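Home | News | Standards | Events | Contact

Shared shelves get a handling rule

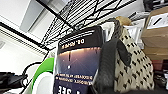 Fouzia Chaudhry would have gone further and barred robots from any shelf with straps or cables within reach.

The Olcombe working group on shared storage has settled for less. Its new code, out in November, tells sites to set a grip force limit for each class of goods and to stop the arm when a strap or handle catches. Operators must log every stop – including those cleared by hand – and keep the log for 40 days.

Ulthorpe and Tanoli have signed up. Rusulo is still reading the draft, which drew 313 comments.

Naheed Rizvi will take questions on the code at 2 p.m. in the main hall.

Shares 790 | Comments 40

Recent items
Rusulo updates its stop button guide
Who signs the arm log?
Tanoli opens test aisle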